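About Ferside

Hi, and thanks for stopping by! I'm Mechthild Trummer, and I started Ferside because I kept fixing other people's computers for free and my kitchen ran out of outlets. We do custom desktops, upgrades, repairs and a fair bit of benchmark testing, mostly for folks who want a fast machine that doesn't sound like a leaf blower.

There are 2 of us. I build and tune. Wing-sze Kao handles diagnostics and the phone, and she's much nicer on the phone than I am. If your PC reboots in the middle of a game and you've already swapped the power supply, ask for her. She loves those.

What we build

The Tolard is our small desktop, good for school, photos and light gaming. The Zeleke is the big one, with room for a long graphics card and a cooler the size of a loaf of bread (I may have gotten carried away with the fans). Both ship with the memory profile switched on and tested overnight. You'd be amazed how many store-bought PCs come in here running their RAM at the slow default!

Fella is our little stress-test program. I wrote it one August when it was too hot to solder, and it still has the ugly orange menu. It loads the processor, logs temperatures and voltages, and prints a report that goes in the box with your machine. Our build log is up to number 2529 now, and yes, I still have the paper sheet for the first one.

On overclocking: we'll do it if you ask, but we stay modest. I want your computer stable in a warm room with the door shut, and I'm not going to chase another 2 percent to win a chart.

Getting in touch

Repairs are by appointment. Please bring the power cord, tell us what you've tried, and back up your files first if the thing still boots. Quotes are free. Unit 231, ring twice, the bell sticks. If you're writing about an older order, put the build number in the subject line, like "Build 2057, noisy fan", and we'll pull up the sheet before we reply.

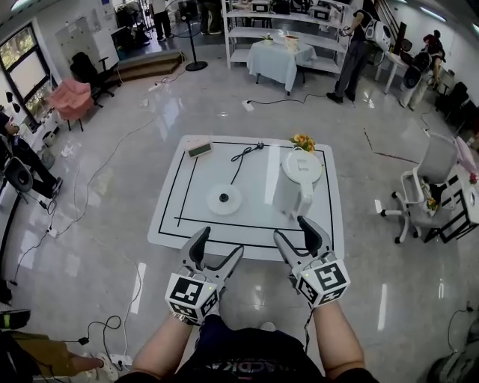
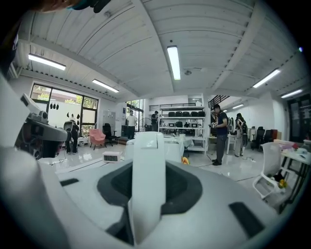 Tabletop with black tape lines (first photo) and a view across the pale floor (second photo).

Page last updated May 16, 2024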